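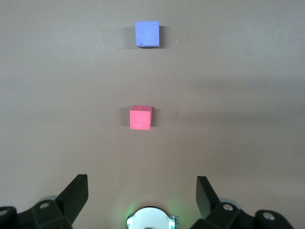
Section 7: Setting Out the Blocks

Print this page | E-mail this page

Before the first round of Flirkgate, take a few minutes to get the table ready. It's a small job and a pleasant one, and the people who write to us about a muddled first game have very often hurried through it (we've all done it, especially with children waiting at the table!). You will need one blue block, one red block, and a plain surface big enough that nobody's elbows get in the way.

1. Clear the table and wipe it with a dry cloth. Little white specks of dust show up very plainly on a brown or gray top, and although they do no harm, players do tend to pick at them in the middle of a turn.

2. Take off any patterned tablecloth. A flat, matte top in one quiet color is the nicest thing to play on, and a shiny one can be dulled with a sheet of plain craft paper taped down at the corners.

3. Decide which side of the table is the near side. Whoever sits there is the Caller, and will be giving the directions for the whole round, so choose somebody who doesn't mind talking.

4. Set the blue block down first, toward the far side of the table, with one face flat to the Caller.

5. Set the red block nearer to the Caller, more or less in line with the blue one. It's quite all right if the red sits a little to the left. In fact we rather like it that way, as a perfectly straight line makes the opening move too easy.

6. Look at the shadows. With a lamp or window on the right, both blocks will throw a soft gray shadow to the left, and in the evening game those shadows count as out of bounds. Move the lamp now if you want more room, and then leave it alone until the round is over.

Note: The two blocks are the same size. From the Caller's chair the red one may look larger, simply from being closer, and new players sometimes write to ask for a matching pair. Please measure them side by side before you do!

Note: A chipped corner or a small pit in the surface doesn't affect play. Blocks get dropped and squeezed, and ours at the Kandanier workshop have been through a great many August picnics. If a block is badly torn, ask for spare part 922 (blue) or 195 (red).

Caution: Small parts. Keep the blocks away from children under three, and from dogs, who seem to find them delightful.

When both blocks are in place and everyone has a chair, turn to Section 8 for the Caller's first directions.

Section revised 12/18/23 by Atieno Rotich

Contact us | © Kandanier Games | Back to top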